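Subject: Re: [panelreaders] Lindov omnibus, worth it?

Nneka Okonkwo wrote:

> Finished the Lindov omnibus last night and I'm a convert. All 24 issues
> in one book, new coloring, and the Serkberg chapters finally read
> in the right order. If you bounced off it in singles, please try
> again! It's the best occult detective comic of the last ten years.

Best of the last ten years is a big claim for a book that forgets its own murder weapon. I bought the omnibus too, so I'm not arguing from memory.

The recoloring bothers me most. The singles had muddy browns and that sick yellow gaslight, and you could believe people coughed in those streets. Now everything is clean and bright. Page 77, the rooftop chase, used to be nearly all black ink. Somebody has put a purple sunset behind it.

As for the order, moving the Serkberg chapters up front means we know who Turunau is before Inspector Ibrahim does. He then spends 100 pages working out something we were told at the start. You call that the right order. I'd like to know who decided, because the introduction doesn't say.
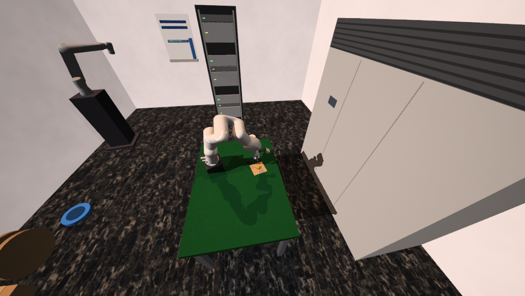 ## Things I'd want answered before I call it a classic

- Where does the knife go after the opera house? Ibrahim bags it, and then it's never mentioned again.
- Why does the séance on page 228 work, when the whole first arc was about séances being faked?
- Who is the woman on the ferry? If she's Turunau's sister, her age is wrong.

I'll give you the lettering, which is lovely, and the two silent issues are as good as anything on my shelf. I also hear there's a sequel planned for November. I'll believe that when I'm holding it, given how late the last four singles were.

Did you read the singles first, or is this your first time through? I suspect that matters a lot here.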